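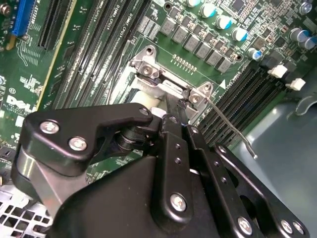 Uswood to lend 200 refurbished workstations to colleges and small studios

Released 2026-06-10

Uswood, the regional reuse trust, has today announced a lending scheme that will place 200 refurbished desktop workstations with further education colleges, design studios and community print shops across its area. The scheme will be run with Cloter, which carries out repair and data removal on behalf of the trust, and with Vutell, which will meet the cost of delivery and collection for the first two years.

Under the scheme, an organisation may borrow a workstation for up to 24 months at no charge. At the end of that period it may return the machine, renew the loan or buy the machine at a price fixed when the agreement is signed. All equipment will have been used previously in offices, drawing rooms and laboratories and given up by its owners during routine replacement.

The workstations will be issued in two rounds. The first 100 are set aside for colleges teaching technical drawing, animation, engineering or sound production. The second 100 will go to studios and workshops with fewer than ten employees, and to community groups with a settled address and a named person responsible for the equipment.

Lautaro Zapata, director of Uswood, said: "A desktop workstation is built to be opened and repaired. Many are retired after four or five years, when the owner's support contract ends, and a good number of those are perfectly fit for another spell of daily work. We have had the storage space for some time. What we lacked was a dependable way of getting the machines back out of the door and looking after them once they had gone."

Demand for the scheme was tested last December, when Uswood invited organisations in its area to register an interest. The trust received 327 replies. The most common request was for machines able to run drawing and modelling software, followed by video editing. Several colleges also asked for older machines on which students could practise fitting and replacing parts, and a small stock of equipment unsuitable for lending will be offered to them separately.

Preparation of the equipment

Each machine will be recorded on arrival at the Macapagal building, where Cloter has taken the ground floor. Storage drives are removed first and either erased or destroyed, according to the wishes of the donor, and a certificate is issued in every case. The machine is then cleaned and inspected. Memory and processors are tested under load, and any part that fails is replaced with a matching used part where one is held in stock.

A workstation that passes inspection is given a new drive and a fresh installation of its operating system. The grade, the date of test and the specification are printed on a label fixed to the side of the case. Borrowers will receive the same information in writing, together with a list of any parts that have been changed. 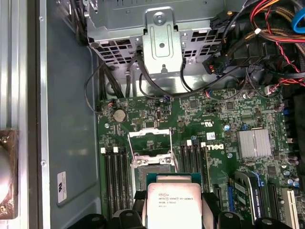
Can a borrower ask for a machine with a particular processor or amount of memory?

Applicants may state a preference on the form, and Uswood will try to meet it from the stock available. The loan agreement guarantees a minimum standard for each type of work and does not promise a particular model. If nothing suitable is ready, the application is carried forward to the next issue of equipment.

Junhao Cui, head of workshop operations at Cloter, said: "The grading has to be something a college technician can rely on. If the label says a machine is suitable for three-dimensional modelling, then it has been run with that sort of work for several hours before it leaves us. Where we have doubts, it goes down a grade or it is kept back for parts. We would sooner send out fewer machines in a given month than deal with a room full of faults at the start of term."

Support and repairs

Borrowers will be able to report faults by telephone or through the scheme's website. Where a fault cannot be put right remotely, a replacement machine will be sent and the original collected on the same visit. Borrowers are asked not to open the case during the loan period, except in colleges that have agreed a maintenance arrangement with Cloter in advance.

Monitors, keyboards and mice are not included as standard. A limited number of monitors will be offered to community groups in the second round. Software licences, other than the operating system, remain the responsibility of the borrower.

Vutell will provide transport from the Macapagal building using its existing delivery routes. Deliveries will be made to the ground floor of the receiving premises. Organisations that need equipment carried to an upper floor, or that have restricted hours of access, should say so when applying.

Donations of equipment

Uswood continues to accept desktop workstations from businesses and public bodies. Donors are asked to offer at least five machines of the same or similar model, complete with power leads. Cases should be intact, and any passwords preventing access to the system settings should be cleared before collection. Laptops, printers and domestic equipment cannot be accepted under this scheme.

How to apply

Application forms for both rounds are available from the Uswood website and in print from the trust's reception desk. Colleges should apply through their technical services department, and one form may cover several departments on the same site. Studios and community groups will need to supply proof of address and of insurance for the contents of their premises.

Organisations that registered an interest in December will be sent a form automatically and do not need to register again. Decisions will be given in writing within six weeks of a complete application being received.

Notes to editors

Uswood is a charitable trust concerned with the repair and reuse of office and workshop equipment. Cloter is a repair and data removal company based in the Macapagal building. Vutell is a delivery company.

Lautaro Zapata and Junhao Cui are available for interview. Requests should be made to the Uswood press office, which can also arrange visits to the workshop by appointment.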